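## 4. Boas práticas na bancada com duas pinças manuais

Antes de começar, respire fundo e leia esta secção até ao fim, mesmo que já tenha trabalhado com as pinças Jasteck noutra bancada. São poucas regras, e quem as segue desde o primeiro dia costuma chegar ao fim do turno bem menos cansado.

1. Ligue as duas pinças e espere pelo indicador verde.
2. Abra e feche cada uma por completo, 2 vezes, sem nada entre os dedos.
3. Passe um pano seco nas almofadas estriadas (com jeitinho, que não precisam de ser esfregadas!).
4. Aproxime os dedos do fruto por lados opostos e feche devagar, parando assim que sentir contacto firme.

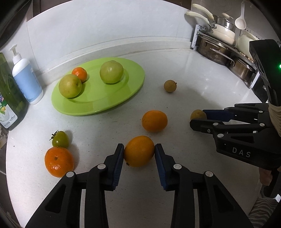
*Fig. 4: Um citrino seguro entre os dedos da pinça da frente; à direita, a segunda pinça com um fruto pequeno entre as garras.*

5. Levante na vertical, faça uma pequena pausa e só então desloque o fruto até ao destino.
6. Pouse primeiro, abra depois. Largar de cima, mesmo de muito baixo, conta como falha no registo Pakotley.

**Nota:** cada sessão vai até 200 movimentos. Se lhe apetecer continuar, guarde a sessão, descanse as mãos e abra outra com calma.

**Cuidado:** nunca cruze os braços de uma pinça sobre os da outra, e mantenha os dedos da mão livre longe dos pinos e das articulações enquanto o mecanismo se move.

**Cuidado:** a carga máxima por pinça é de 600 g. Frascos e panelas ficam fora dos exercícios desta secção; se o aviso 782 aparecer no ecrã, pouse o objeto e volte ao passo 2.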